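Bemambridge Boards > Home and Making > Play Corners and Pretend Shops

Thread: Packing the tote - veg first or packets first?

Bag packing order, and other things I've fallen out with my family over

jolene_whitelaw
Posts: 358
Apr 13, 2020

The pretend grocer's is finally set up. Some of you sat through my wallpaper thread, for which I can only apologise. I went with the flowers. Three walls of them, grey-violet and pale yellow with dark ferny bits, and a grey marble-patterned surface for everything to stand on. My brother says it looks like a tea room where somebody has been poisoned. He wasn't asked.

Stock is as follows. One light blue plastic basket for veg, one paler basket for fruit, a little shelf for sweets and snacks, and a canvas tote for the customer to take it all home in. The tote goes in the middle so that both baskets are in easy reach.

What I need settled is the order of packing. I say big veg at the bottom, then fruit, then packets on top, as taught to me by my nan, who once made a supermarket lad unpack and start again. The rest of the household says it's a toy cucumber and it doesn't matter. I would like it to matter.
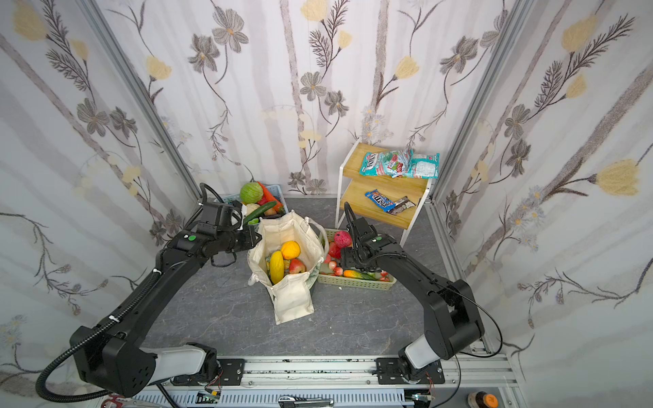 Re: Bag packing order

marrowfat
Posts: 90

It matters. If they learn to put the aubergine on top of the grapes at four, they'll be doing it at forty.

My one complaint is the bag. Canvas totes have no bottom to speak of. You stand them up, they look you in the eye, and the minute something goes in off-centre they sit down. Fold the top outwards before you start and you've at least got a mouth to aim at. I see you've done that, so full marks.

Re: Bag packing order

SenthilShenoy
Posts: 10

I'm going to disagree with everyone, which I gather is how one settles in here.

Packets first. A flat packet stood against the side gives the bag a wall. Once it has one wall, the rest stays up out of embarrassment. Then you drop the veg in beside it. Nan's system was designed for real eggs and real tomatoes, and I respect it, but there's nothing in a toy shop that bruises.

Also, is that basket always so full? Ours gets a quarter of that, because anything above the rim ends up under the sofa.

Re: Bag packing order

jolene_whitelaw

Senthil, welcome, and how dare you.

Yes, it's always so full. An abundant display sells. Ask any greengrocer. I put the long things across the front and stand one of the pale cabbages up at the left, so there's a bit of height, and the leafy stuff is allowed to hang over the side because that's what leafy stuff does on a proper stall. 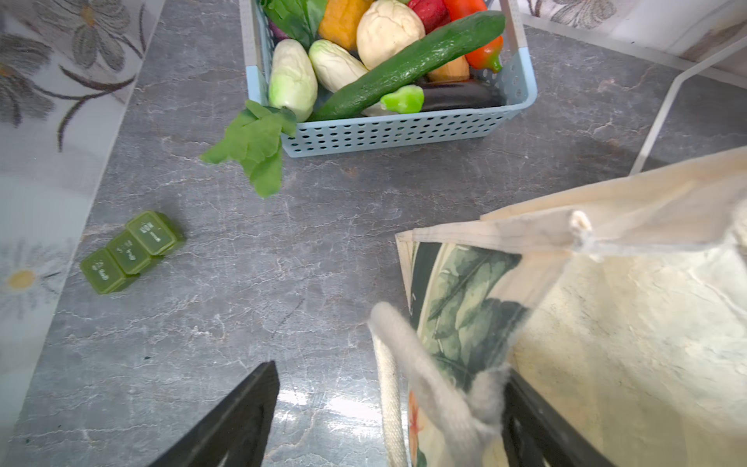 The cucumber is the keystone, if you were wondering. Take it out carelessly and the pepper makes a bid for freedom. I've proposed a rule that customers must buy from the edges inwards. It has been ignored by every customer so far, including the ones who pay the mortgage.

I'll give you this much: the greens are a menace to pack. They catch on the handles going in and catch on everything else coming out.

Re: Bag packing order

gistimitz_gran
Posts: lots

Greens go last, lying on top with the leaves sticking out. Every drawing of a shopping bag ever made has greens sticking out of the top. Children expect it. I expect it.

Where did the baskets come from? Mine are from Jitwood and the handles came off in a week. I've been calling them trays ever since.

Re: Bag packing order

marrowfat

Seconding greens last. Not seconding packets first. A wall is only any use if it stays put, and a sweet bag is mostly air with opinions.

I'd also split the veg. Roots in one basket, everything else in another. At the moment you've got sweet potato rubbing shoulders with a pepper and I found it hard to look at.

Re: Bag packing order

jolene_whitelaw

I haven't got room for a third basket, marrowfat. I've barely got room for your tone.

Baskets were a pair from Fernandes on the high street, gran. I don't know if they still do them. The holes in the sides are handy if you want to tie a price label on, which I keep meaning to do.

Anyway, in the interests of science I let a packet go in early. A dark one with green lettering went in the bag ahead of the veg, and I'm sorry to report that the tote kept its dignity and the handles flopped about as they always do. 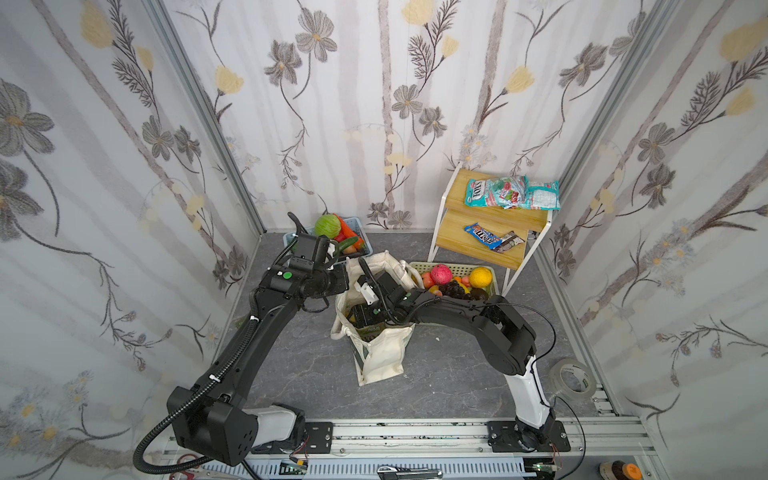

I'm not conceding. One packet proves nothing and the bag may simply have been in a good mood. I've kept the sweets on the two-tier shelf behind the fruit, with the M&M's on the lower board and the Stoll bag up top, and I've noticed that the customers look straight over the dragon fruit to get at them. Next layout, the shelf moves behind the veg. Let them look over a cabbage.

Re: Bag packing order

SenthilShenoy

I accept your surrender.

The shelf is nicely done, for what it's worth. White metal with the wooden boards is just what a village shop would have. I'd keep the snack bars down low, though. Ours were on the top board and the stock levels were never the same again.

Re: Bag packing order

gistimitz_gran

Put the sweets where you like, they'll find them. Mine could hear a wrapper from Gistimitz.

Is the dragon fruit popular? I bought one and it's been used only as a hat.

Re: Bag packing order

jolene_whitelaw

Very popular. No one here will call it by its name. It's "the angry one", and it gets bought in most shops along with the grapes.

I'll try the full packets-first method in May, when my brother is next round to be the customer and can be blamed if it falls over. Until then it's veg, fruit, packets, greens on top for gran.

Re: Bag packing order

marrowfat

And the sweet potato?

Re: Bag packing order

jolene_whitelaw

Stays where it is.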